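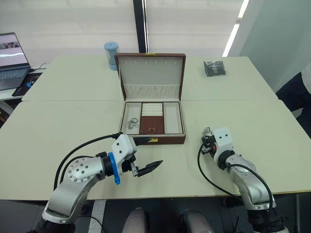
The Urkness cable fault was a recurring failure of the two-armed Urkness robot, a machine made by Kirkau for handling small objects on a table. It was first reported in May at the Salinas laboratory and was described in full by the engineer Yi-chun Yau in a report of September 30, 2018.

Symptoms

In the fault, one gripper lost its signal for a short moment and opened without a command. The arm continued its movement as if it still held the object. Yau examined 1,449 grasps and found the fault in 21 of them. In 7 cases the object fell to the floor.

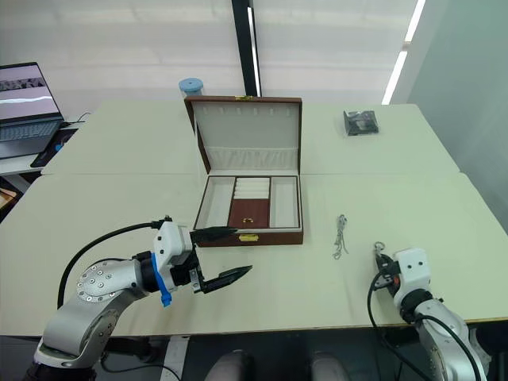

The cause was wear inside the cable that serves the gripper. On each arm this cable runs outside the body and has to bend whenever the wrist turns. Jewelry tasks, in which a thin chain may lie on the table next to an open box, need many small turns of the wrist, and the fault was more frequent in them than in tasks with larger objects. The broken wires could not be found by looking, as the outer cover stayed whole.

Correction

Kirkau supplied a longer cable with a softer cover, and the software was changed so that the arm stops when the signal is lost. The report also advised a cable test after every 100 hours of work. The same parts were later used in the Drurska, a smaller model with one arm.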